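### 4.2 Upkeep of the hand-held gripper pairs

Claims that hand-held grippers need almost no maintenance deserve some suspicion. The Nutach pairs at our Holville site were set up following the sheet that came with them: close the jaws on a shim, zero the opening, tighten the finger screws, record a short check clip. The sheet gives no interval for repeating any of this. We repeated it every 70 episodes and logged the jaw offset each time.
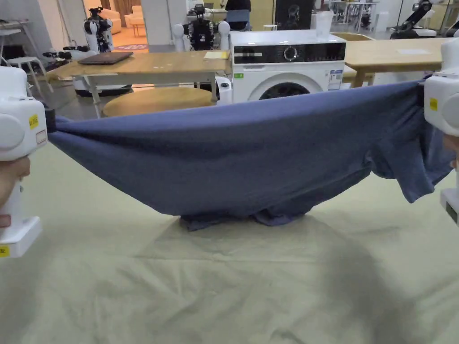
**Figure 3.** Two hand-held grippers holding a T-shirt taut between them over the cloth-covered table.

Of 1572 episodes, 373 were recorded with an offset outside the tolerance we had set beforehand. Fedoruk, who serviced both pairs, put this down to the finger screws working loose under sideways pull. The explanation is plausible, but we did not test it separately, and a poor zero at the start would leave much the same trace in the log.

Stretching cloth between two grippers is a harsh case. Each jaw is loaded along the line of the fabric, and a small slip on one side can pass for operator motion on the other.

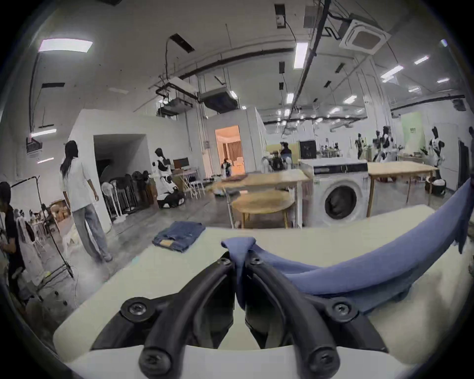 Screw checks were therefore done by hand with a marked driver, before the zeroing step and never after it. Reversing the order gave readings that looked better and could not be reproduced the next morning. The Padon group reports stable jaws over 3000 episodes, but their log lists only the zero value and says nothing of screw condition.
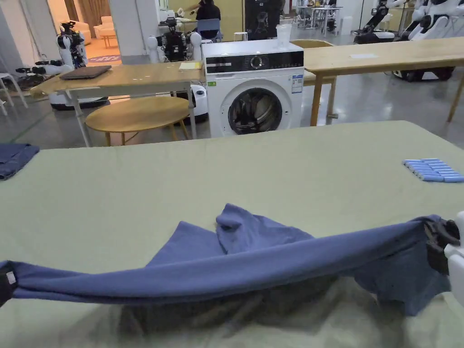

Knit garments raise a further doubt. A jaw slightly out of line will still hold a thick fold, so a completed grasp says little about the state of the gripper. We stopped counting completed grasps as evidence of a sound setup in July. The pair later sent to Riihimäki was zeroed again on arrival, and its earlier offsets are left out of Table 2.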